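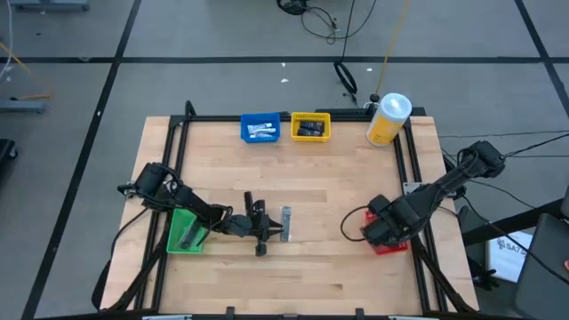 VILLALBA, 2025-06-01 – I'm Larysa Skoryk, I run Rilimwood, and I get to write our press releases myself, so please forgive the exclamation marks. We make butcher-block tables for people who sort, pack and put small things away all day long. Starting this month we're selling a new one. It's called the Dollden, it costs $460, and it comes with a set of four small plastic bins in green, red, blue and yellow.

I'll start with the top, which took up most of my winter. The Dollden is a light wooden block made from narrow strips, all running the long way, in whatever mix of tan, cream and pale brown the boards give us. I don't sort the strips by shade. I tried it on the early tops and they came out looking like a kitchen countertop in a model home, very even and a little sleepy. With the colors mixed up you still get a calm background (important when you're hunting for a skinny silver packet!) and each table looks like its own table.

The finish is Moltodura, our own hard oil, mixed in the back of the shop here in Villalba. You wipe it on, leave it overnight, wipe it again. We put on two coats before a table leaves us and pack a small can with it for later. Please don't use furniture polish on top of it. It goes sticky, and I have had that phone call more than once.

## What the bins are for

The bins are the part people ask me about, so let me go on a bit.

I spent years packing orders on a big flat table with everything in one heap in the middle. Foil packets, little tubes, flat black packages that all look alike until you turn them over. Every order meant digging. What finally fixed it for me was giving each kind of thing a color and then never changing my mind about it. At my own table tubes go in blue. Flat black packages go in yellow. Silver and gray packets go in green. Red is for whatever I haven't made a decision about yet, and yes, it fills up the fastest.

You can use any system you like, of course. A friend who teaches art does hers by who left the stuff on the floor. I'd only say to pick your colors on day one and tell everybody who shares the table.

We kept the bins small on purpose. A big bin turns into a drawer, and then you're digging again. With a small one you can look in from where you're standing and see what you've got, and when it's full you carry it off and empty it. They have raised sides so that round things stay put. Tubes were the test for that. I have chased so many tubes across so many floors.

They aren't fastened to the table, either. I know some people would like a groove or a hook to hold them, and we did build one table with a routed slot along the back. Everybody who tried it pulled the bins out of the slot within the hour and put them where their hands wanted them. So the top is plain and you can set the bins out along the far edge, off at the sides, or wherever you reach most easily. I like to keep the middle clear and work on one thing at a time there.

## Trying it out

We lent early Dolldens to 12 workplaces last November, mostly small shops that ship their own orders, plus a school supply room and a place that repairs clocks. I asked them to be rough with the tables and they were! One came back with a tape-gun scar clear across it, which sanded out fine with a block and a fresh wipe of Moltodura.

Some of what they told us ended up in the final version:

- The first bins were all one color with labels on them. The labels peeled, and people had stopped reading them anyway. Colored bins replaced them.
- The early top had a sharp front edge. We now ease it by hand, just enough that you can lean your forearms on it through a long afternoon.
- We had planned a dark stain as the standard finish. Three of the shops told us they were losing black packages on it, so the light wood won and the stain is gone.

That last one hurt a little, I'll admit, as I'd already bought the stain. If anyone in Villalba wants a lot of walnut stain, come by.

The clock repair people also asked for a rim around the whole top. I went back and forth on this for weeks and in the end I left it off. A rim is lovely for catching tiny screws and miserable when you want to sweep crumbs of packing paper into the trash with your arm, and more of our customers sweep than drop screws. We'll make one with a rim as a special order if you ask nicely and don't mind waiting.

## The dull but useful part

The standard Dollden stands 29 inches high. It ships flat, with the legs in the same carton as the top, and the bolts in a cloth bag taped to the underside. You'll want a second person for turning it over. The bins travel nested together in their own box, and replacements are sold singly in all four colors, so if your red one goes home with somebody you don't have to buy a whole set.

Care is simple. Brush it off at the end of the day, wipe up spills when you see them, and give it more Moltodura when the wood starts to look thirsty. Please keep it away from a radiator. Strips of wood glued side by side will move with the seasons, and a steady room keeps that movement small enough that you won't notice it.

Orders are open now through our shop in Villalba, in person or by mail, and the first tables go out in the order we hear from people. If you're close enough to visit, please do! There's a Dollden by the front window with a set of bins and a heap of mixed packets and tubes next to it, and you're welcome to stand there and sort for as long as you like. Kids are very good at it. My nephew did the whole heap, then tipped it out and did it all over again with his own color rules, and I still can't find the tubes.

Reporters and bloggers who would like to borrow a table can write to me at the shop. I answer the mail myself, usually in the evening, after the sawdust is swept up.

**About Rilimwood**

Rilimwood is a small woodworking shop in Villalba. We make butcher-block tables and benches for packing, sorting and craft work, and we make Moltodura hard oil to finish them with.

**Press contact:** Larysa Skoryk, Rilimwood, Villalba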